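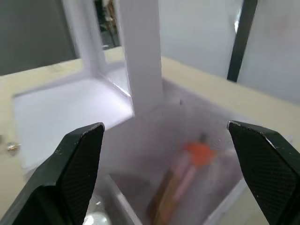 The Drawer Organizer That Promises You Your Mornings Back

Kavine says its white countertop unit will end the bathroom pile-up. A month on a tabletop suggests the pile-up simply gets walls.

By Toshiko Hoshino

There is a certain kind of product that sells itself with the word "calm," and the tabletop storage organizer has become one of them. Kavine, a small housewares label that used to deal mostly in shower caddies, put its newest version on sale in September and has been telling shoppers that the thing will save them 45 minutes a week.

I asked where the 45 minutes came from. A customer survey, the company said. I asked how many customers. It would get back to me. It did, to its credit, and the answer was 763, all of whom had already bought one of the company's organizers and had agreed to receive its newsletter. People were asked to guess how much time they spent looking for things before they owned the unit and how much they spent now. No one held a stopwatch, and no one who had returned the product was included.

So set the 45 minutes aside and look at the object. It is white, with drawers, a shallow tray on top and open compartments for bottles. The drawer knobs have clear faceted heads on gold bases, which look like something off an old dresser and are the one part of it that visitors remarked on. My sister liked them. I keep wanting to swap them for something plainer.

Kavine is hardly alone. Brutham has had a similar unit out for longer, and Homel, which sells through its own site, has one that stacks. Lumbao went the other way and sells single bins, on the theory that people know their own mess better than a designer does. All four lean on the same kind of picture in their catalogs: three bottles, one brush, a folded washcloth, plenty of air. I have never met a bathroom shelf that looked like that past breakfast.

What the units have to hold is the real trouble. Skin care and hair care come in packaging that seems designed to fit nothing. Tubes stand on their caps until someone bumps them. Pumps are too tall, and if they aren't too tall they are too wide. A slender bottle goes into an upright bin, slides over and lies on the diagonal, and from then on anything dropped in after it lands on top. I straightened mine every evening for the first week and then quit.

Kavine's answer, given by email, is that users should "edit" before they organize. In other words, throw things out. That may be sound advice, but it costs nothing and you don't need a cabinet to follow it. If you got rid of half of what was on your table you would have a tidy table, and you could skip the purchase altogether.

The company also points to the drawers as the place for whatever doesn't stand up. Here I have a different complaint, which has to do with habit. A drawer on a bathroom counter is a drawer people forget. During the month I had the unit, the open compartments filled within two days and stayed full. The lower drawer went unused for most of the time. I would pull it out, think about what ought to live there, and push it back in. 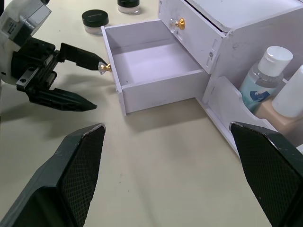

Reading time: 7 minutes

The drawers themselves are a fair size for small things: hair ties, cotton pads, travel tubes, the spare razor heads that otherwise end up in a mug. Nothing divides the space inside the lower drawer, so small things will roam. Kavine offers drawer inserts at extra cost. Brutham does the same. I would be more impressed by the claim about saved minutes if the part that does the sorting came in the box.

There is also the matter of where you can put it. Pull a drawer all the way out and you need clear table in front of it, which the catalog photos leave out of the bargain. On a wide vanity that is no hardship. On the narrow ledge most renters have, the unit takes up the space and the open drawer hangs over the sink. I ended up moving mine to a side table in the bedroom, where it had room and where I was no longer standing when I needed my toothpaste.

The open compartments are better thought out. One at the side has a low front wall with a curved dip in the top edge, and you can see what is in there and get a hand around it. Bottles with flip-top caps do well in it. This was the section I used most, and it is the section that least needed the rest of the cabinet attached. A plain box with a low front would do the same work, and Lumbao would be happy to sell you one.

Cleaning is the other thing the catalog skips. White shows everything. Hair product drips, powder settles in the corners, and a tray that sits at the very top of the unit collects dust like any other shelf. Kavine recommends wiping it down weekly with a damp cloth and taking out the drawers to do the insides. I timed that at a little more than what I'd call a quick wipe, and I would like to know whether the survey subtracted it from the 45 minutes. The company did not say.

It told me instead that its own staff had tested the unit at home and found that they felt "lighter" about getting ready for work. I don't doubt that they did. A new container makes nearly anyone feel lighter for a week. I felt it too, on the first night, when everything was lined up with the labels forward. By the second weekend there was a receipt in the top tray and a comb that belonged to someone else in the family.

None of this makes it a bad piece of storage. Drawers are useful, and so is a place to put bottles where they won't roll off the table. If you already keep a small number of things and you have the surface for it, it will hold them and you may like how it looks. If you are hoping it will change how you put things away at 7 in the morning, I saw no sign of that at my house.

Kavine says a larger model is planned, with an extra row of drawers. When I asked whether buyers had requested more drawers, a spokesperson said the company was "responding to interest in the category." Homel and Brutham did not answer questions about their own plans. Lumbao wrote back to say that it has no cabinet in the works and that its bins can be bought one at a time.

The unit is still on the side table for now. I put the hair dryer attachments in the lower drawer last night, mostly so that I could stop thinking about it.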